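Robots and Learning: For Young Readers
Last updated: September

How Does a Robot Learn to Pick Up a Bowl?

Picking up a bowl is easy for most people. You look at it, reach out, close your fingers and lift. You learned to do this when you were very small, and you no longer have to think about it.

For a robot, the same job is difficult. At the Quezada Laboratory, a team led by Ximena Ojeda studies how robot arms can learn to handle things that are found in an ordinary kitchen. The project is called Retatico. This page explains how the team works and what it has found out so far.

Why is a bowl difficult?

A bowl is round, so it has no flat sides to hold. The best place to grip it is the rim, and the rim is narrow. If the robot's fingers close too far to one side, they shut on nothing. If they come down too low, they push the bowl away.

A bowl that leans in a rack is harder still. The robot must work out which way the bowl is tilted and then turn its gripper to match. A gripper is the part at the end of the arm that does the work of a hand.

Learning from examples

There are 2 main ways to tell a robot what to do. In the older way, a person writes down every movement as a list of instructions. This works well in a factory, where each object is always in the same place. It works badly in a kitchen, where things are moved all the time.

The Retatico team uses the other way, which is called learning from demonstration. A person guides the robot through the task while a computer records two kinds of information: what the camera sees and how the arm moves. One recording from start to finish is called a demonstration.

Lautaro Echeverría and Kimie Morikawa guided the arm for this study. They made 651 demonstrations in all. Between one and the next they changed something small - the bowl was turned a little, or the rack was moved to another part of the table. The computer then searched the recordings for patterns. When it sees a bowl leaning a certain way, it can choose a movement that suits it.

Does the robot need every example?

The team wanted to know whether a smaller number of demonstrations would be enough. Percy Chambi sorted the recordings and took out those that were almost the same as one another. This left 323. A second copy of the computer program was trained on these alone.

Both programs were then given the same test. The rack was placed in 12 positions that did not appear in any recording, and each program controlled the arm in turn. The program trained on the smaller set did as well as the other one in all but one of the positions. The one it failed was near the corner of the table, where few demonstrations had been made.

The team's result is that variety matters a great deal. Many recordings of the same movement teach a robot very little that is new. A similar thing happens when you practise spelling: writing one word again and again does not help you to spell a different word.

What happens next?

Cristóbal Maldonado is now preparing a study with cups and plates. The team would like to learn whether a robot that has practised with bowls can learn about plates more quickly. The answer is not yet known.

Filed under: Science Explained > Machines and Computers > Ages 8 to 11

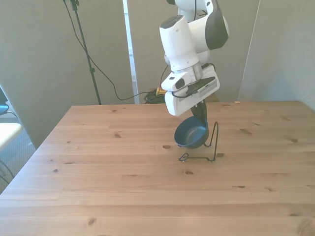
Why do researchers test a robot with positions it has not met before?

They want to find out whether it has learned the task itself. A robot that only repeats its recordings will fail as soon as something is moved, so new positions are a fair way to check.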